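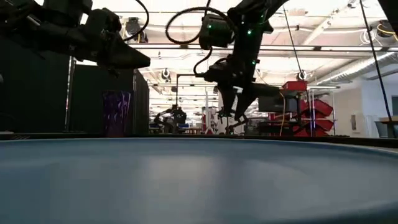 The **Surnard comparison** was a bench trial of robot grippers and arm controllers held at the Rarnorcombe workshop over the winter of 2019–20. It set two finger designs, the Timmermans narrow finger and the Mundier blunt finger, against each other on tabletop pick-and-place work. It is cited often in hobbyist and small-lab writing on two-arm setups, usually for more than it showed.

## Background

The trial was planned by Mererid Cadwaladr and Justinas Adomaitis after both makers claimed the better grip on smooth tableware. Neither claim came with a test method. Cadwaladr's plan called for a pair of arms working over one table, with cups and dishes as the objects, and for each controller to be run with each set of fingers. The last part was dropped in January when one controller could not hold a steady link to the second arm.

## Method

Each attempt was scored as a pick, a slip or a miss. A pick meant that the object left the table and stayed in the fingers until the arm reached its rest position. Rommel Tolentino scored the attempts from a fixed camera, which led to trouble later, as large dishes close to the lens could block the view of the table behind them. Attempts the camera missed were scored from memory or thrown out, and the log does not always say which.

## Results

The published log holds 2,252 attempts. Of these, 1,570 used the Timmermans fingers and only 608 used the Mundier fingers. The rest carry no label. The summary, dated 3/22/20, gave the edge to Timmermans on cups and called the two even on dishes.

The gap in sample size is hard to excuse. The Mundier fingers also went on last, after the cables on one arm had been rerouted, so a change in wrist drag could account for part of the difference. The summary mentions the rerouting in a footnote and does not correct for it.

## Criticism

Tipene Tamihana, who reran part of the trial with 800 attempts split evenly, found no clear winner on either type of object. He wrote that the first result "measures the order of testing as much as the fingers." Adomaitis replied that the rerun used a different table surface – a fair point, though the original summary never says what its own surface was.

Alun Wogan raised a separate complaint about the controllers. The summary ranks them by response time, but the times were read off each controller's own display, and no outside clock was used.

## Later use

The log is still passed around as a starting point for gripper scoring. Its three-way score has held up better than its rankings. Surnard has not released the camera footage.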